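Looking After the Tuvell Cell
Photo gallery, updated Sep 24, 2022

Welcome to the maintenance pages for our PC assembly cell at Drorance! Perrine Deschamps and I have kept it going since March, and we still get a kick out of every clean pick. This gallery is about setup and upkeep, so expect bolts, finger pads and part holders (lots of part holders).

Pad care first. We wipe both pads before each run and swap the pair every 18 shifts. Then the bolts, then a slow dry run through program 904, with one of us at the stop button. 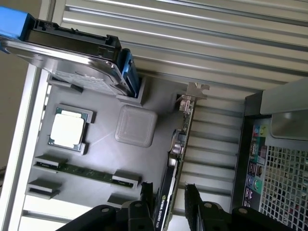 Do you have to re-teach the positions after a pad change? Only if the new pads sit differently from the old pair, so we run 2 test picks at low speed and touch up the points that have moved.

Gripper lined up on the Quadro K620, with the memory module and processor in their gray holders. I love how neatly the card stands between the two fingers!

More from the Kirnine cell next time.

Valentin Rolland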